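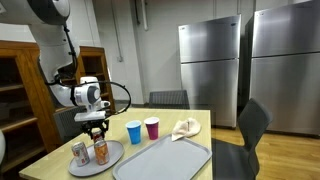 Canned goods: inventory, rotation and a little arithmetic
2022-11-11

1/ I have kept a spreadsheet of the household canned goods since April. It has 227 rows. A few people asked how it is laid out, so this thread covers the layout, the dates, the storage conditions and the errors I made.

2/ One row per can. I tried one row per product with a quantity column and abandoned it. A quantity column can't hold two different dates for the same product, and the date is the only field I look up more than once a week.

3/ Columns, left to right: product, net weight, drained weight, date printed on can, date bought, shelf, date opened. Seven in all. Price was the eighth and I deleted it. I never sorted by it.

4/ Drained weight matters more than it looks. Two cans of beans with the same net weight can differ by a couple of spoonfuls once the liquid is gone. Most recipes mean drained. Many labels give only net. For those I drain the first can over a sieve for two minutes, weigh the contents and use that figure until the label changes.

5/ Dates. In the US the printed date on most canned food is the maker's estimate of best quality. It isn't a safety cutoff. Infant formula is the exception and should be treated as one.

6/ Some cans carry a packing code and no plain date. Codes differ from maker to maker. Where I can't read one, I write the purchase month on the lid in marker and enter that in the sheet with a "p" after it.

7/ High-acid food (tomatoes, pineapple, citrus, anything in vinegar) loses quality sooner. I plan on 12 to 18 months. Low-acid food (beans, corn, meat, most soups) I plan on two to five years. The acid slowly works on the can and its lining, and the flavor goes before anything else does.

8/ My oldest can in April was a Vasić plum tomato, well past its date. Sound seams, no rust, no swelling. The contents were dull in color and tasted of metal. Edible, I suppose. I composted it.

9/ Shelf layout. Wire shelving, four levels, Trandach brand, bought secondhand. New cans go in from the left, old cans come out from the right. Single file for each product. If a product needs a second file, I'm buying too much of it.

10/ Gravity racks: I tested one from Clostari for small cans. Works with the standard soup size. Tuna cans ride up on each other at the turn and jam. Returned it.

11/ Weight. The top shelf holds 62 pounds at present. I keep the heavy 28-ounce cans on the bottom level, partly for stability and partly to keep them off my feet.

12/ Temperature. Under 85 F is the usual advice and cooler is better. My closet shares a wall with the water heater. A cheap min/max thermometer showed the back corner running 9 degrees over the front, so tomatoes moved to the front.

13/ Humidity. Rust on the outside that wipes off with a cloth is cosmetic. Rust that leaves pits is not, and I discard the can. I also don't store cans straight on concrete. A strip of scrap board underneath is enough.

14/ Dents. A shallow dent in the side wall is fine. A sharp dent, or any dent on the top or side seam, goes out. Same for bulging ends, leaks, or a can that spurts when opened. Don't taste to check. Botulinum toxin has no reliable smell or flavor.

15/ After opening: out of the can, into a covered glass or plastic container, into the refrigerator. Three to four days for low-acid, five to seven for high-acid. The opened date goes in the last column. I forget this one the most.

16/ Sodium, for those who asked. Draining and rinsing beans removes a good part of it – published figures vary with the method, so I don't keep a number. The low-sodium version is the more dependable route if you have a limit to meet.

17/ Turnover. Total drained weight opened from the Flanavari chickpeas alone was 2571 grams. Black beans came second at 1399 grams. Kidney beans: one can, for a chili I did not enjoy.

18/ The kidney bean file has been cut from eight slots to two. Chickpeas got the space.

19/ Errors so far. I entered ounces in a grams column for most of a shopping trip. I logged a can of coconut milk as coconut cream. I sorted one column without selecting the others and had to rebuild the dates by reading every lid with a flashlight.

20/ Fix for the last one: freeze the header row, turn on filters, and never sort by hand. Also keep a dated copy. The file is tiny.

21/ Someone asked about barcode scanning. I tried two phone apps. Both recognized the product most of the time, and neither could read the date, so I was typing that anyway. Back to the keyboard.

22/ Next change is a reorder column: minimum on hand for each product, flagged when the count drops under it. Chickpeas at six, tomatoes at four, kidney beans at zero. Will post the formula once it stops flagging blank rows.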